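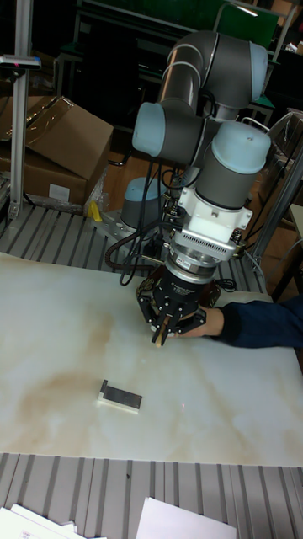
Slide 1. Hands-on demos, and what we kept

Start when the room is quiet. Say what the talk covers: how the Welard group gathered examples for the grasping model between March and July. No model results until the last five minutes.

Arm on the slide is our collection cell. Three-finger gripper, white table, one small block or cartridge as the part. Point out the hand near the fingertips. Most of the talk is about where people put their hands.

Slide 2. What counts as one example

One example is a single attempt, from the start pose to the release. We save joint positions, finger positions, the video from the fixed camera, and a label the operator picks afterward: good, bad, or unsure.

We recorded 3930 attempts. Say the number once and move on, people will want to write it down.

Failed grasps stay in. We threw out 208 attempts, all for recording faults such as a dropped video stream or a clock that had drifted.

Slide 3. Who ran the cell

3 operators, trained at Soder over two mornings. Each had a different habit on the approach. One always came in from high up, one slid in low, and one stopped short and corrected. The model copied whoever had the most data that week. We moved to a rotation after that — an hour each, then swap.

(If short on time, skip the rotation table.)

Slide 4. The table surface

We never cleaned the board to look new. The stains are brown and uneven, and we wanted the model to see them. An early set from Chareonsuk used a spotless surface and the policy got confused by the first smudge. Play the short clip, 20 seconds, no sound.

Slide 5. Labels

A second operator relabeled a batch without seeing the first label. They disagreed on 116 attempts. Nearly all of those were "unsure" against "bad." We merged the two for training and kept the original labels in the files.

Pause for questions before the results slides. Water is on the left side of the podium.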